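Fixtures on gray panel - clean in place or take them off?

Asked in Workshop & Garage, March
263 views, 2 answers

I took over a test bench from the old Vandgate shop. It has a light gray panel, smooth with a bit of a gloss, and gray box and frame fixtures sticking out of it. Some are open in the middle and they collect dust in the corners. There is also a narrow slotted strip running across the panel and a ribbed silver metal panel next to it.

I don't have a manual. Do I need to remove the fixtures to clean it properly, or can I leave them on? I don't want to scratch the gloss.

2 Answers

Answer 1 (17 votes)

Leave them on unless one is already loose. I look after a similar bench at Jedlow and have not had a fixture off it in years.

Unplug anything connected first. Then go in this order:

1. Vacuum the open fixtures with a soft brush on the hose. Keep the suction low.

2. Brush the slotted strip along its length with a dry paintbrush. No liquid there - it runs into the small openings and you can't get it back out.

3. Wipe the panel with a damp microfiber cloth and a drop of dish soap. Work around the frames, then go over it with a dry cloth. A panel like this, with the fixtures left on:

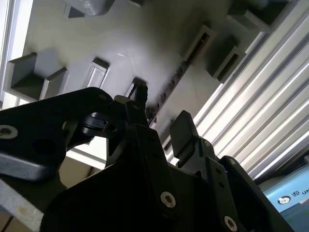
4. Do the ribbed metal last, with the grain of the ribs. A cloth wrapped over a plastic ruler gets into the grooves.

It takes me 33 minutes, most of it on the corners. Skip glass cleaner with ammonia, it left a haze on a gray panel I had before.

Answer 2 (2 votes)

compressed air. did mine in Londoño that way, wear glasses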